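Orkik Manipulation Lab
Handout 4: Collecting demonstrations with the hand-held grippers
Course notes, second half of term

Contents
4.1 Purpose of the session
4.2 Equipment
4.3 The utensil task
4.4 What makes an episode usable
4.5 Syncing and upload
4.6 Work to hand in

4.1 Purpose of the session

Handout 3 dealt with recording on the bench arm in the Norstead room, where the joint angles come straight from the encoders. From this week each pair records away from the bench. The pose of the gripper is then recovered from the wrist camera and the inertial unit, and the opening width from the finger track. Both estimates carry error, and a fair part of the marks for this unit goes on showing that you know how large the error is.

The data from all pairs is pooled into one set, called Tomoana in the repository. The policy you train in Handout 6 will be trained on the pooled set. Poor episodes from one pair therefore affect everyone's results.

4.2 Equipment

Each pair signs out one Badeck case. Check the contents against the card in the lid before leaving the building. Report a torn finger pad at once; do not glue it.

Charge both grippers fully. A battery that drops out in mid-episode leaves a file with a valid header and no tail, and the loader will accept it without a warning. We lost most of a Sunday to this last year.

Calibrate at the start of every session, and again if a gripper has been dropped. The calibration routine asks for the fingers fully open, fully closed, then open again. The width trace should return to within two counts of its first value. If it does not, look for play in the linkage before running it again.

4.3 The utensil task

The task is bimanual. One operator holds both grippers and moves utensils between a caddy and the table top. The second member of the pair starts and stops the recording, calls out the order of objects from the printed list, and writes the log.

Work in an ordinary home if you can. Lab benches are plain and evenly lit, and a policy trained only on them does badly elsewhere. Patterned cloths, furniture and a kitchen behind the table are all welcome. Do not tidy the background between episodes.

Choose utensils that differ in length, thickness and finish. Thin round handles test the alignment of the pads. Shiny bowls test the camera, as reflections shift with every small movement of the wrist. Include at least one of each.

The approach matters more than the lift. Bring the gripper in with the fingers open and the pads parallel to the handle, pause for a moment, then close. At this stage the wrist camera should see both fingertips, the object to be grasped and the caddy, as it does with the spoon here. Fast wrist turns smear the caddy and cost the tracker its features, so keep the turn slow even when the arm movement is quick.

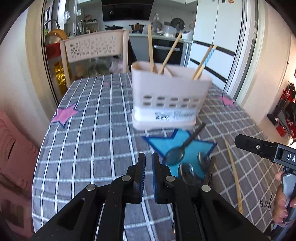
4.4 What makes an episode usable

An episode runs from the start tone to the stop tone and contains one complete transfer. The checker applies the following tests.

Length. No more than 900 camera frames. Longer episodes are rejected outright; they nearly always contain a fumble followed by a second attempt.

Tracking. No gap longer than 16 frames. Shorter gaps are filled by interpolation and flagged in the report.

Width. The trace must show one clear closing and one clear opening for each gripper used. A slow drift with no step usually means the calibration was skipped.

View. The object must be visible to the wrist camera when the fingers begin to close. The checker cannot test this, so you must. Step through the last second before each grasp and mark the episode yes or no in the log.

A dropped utensil does not make an episode worthless. Mark it as a failure, leave the utensil where it landed and start a new episode from there. Failures are stored separately and will be used in the recovery exercise.

4.5 Syncing and upload

The two grippers keep separate clocks. Tap the fingertips together once after the start tone. The tap gives a spike in both inertial traces and the sync script aligns on it. Without a tap the script falls back on file times, which can be wrong by several frames.

Upload on the same day. The folder name is the pair code followed by the session number, with no spaces. At the time of writing Tomoana holds 1566 accepted episodes and the target for the year is 3000.

4.6 Work to hand in

1. The log sheet, typed, including rejected episodes.
2. The checker report for each session, unedited.
3. A plot of gripper width against time for one success and one failure, on the same axes.
4. Half a page on the main source of pose error in your own recordings, with one trace as evidence. Statements such as "the tracking was noisy" will receive no marks.

Hand in through the course page before the December lab. Cases go back to the Norstead room, batteries removed.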